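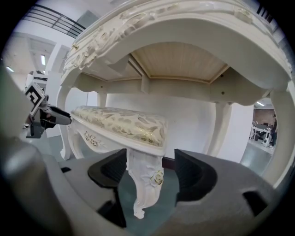

Why do some table legs curve?

Look at the legs on the tables and chairs in your home. Many are straight. Some old-fashioned ones bend out at the top, like a knee, and bend in again near the bottom, like an ankle. This shape is called a cabriole leg. The name comes from a French word for a leap, like the leap of a goat.

Cabriole legs became very popular in Europe in the early 1700s. Furniture makers still copy them today.

How is one made?

The maker starts with a square block of wood. They draw the curve on two sides of the block, using a pattern. Then they saw along the lines, first on one side and then on the other. The leg now has the right shape but sharp corners. The corners are smoothed with hand tools and sandpaper.

Dragica Petkov makes furniture in a workshop in Brusine. She has made 434 cabriole legs and writes a number on each pattern she uses. A leg with no carving takes her a morning. One with flowers or leaves can take 22 hours.

Does a curved leg hold as much weight?

It can, if the wood is chosen well. Wood has lines in it called grain. It is strong along the grain and splits more easily between the lines. If the curve is too deep, the grain runs out of the side of the leg and the leg can snap at the ankle.

Words to know

Apron: the strip of wood under the edge of a table top. The legs join onto it.
Grain: the direction the fibres run in wood.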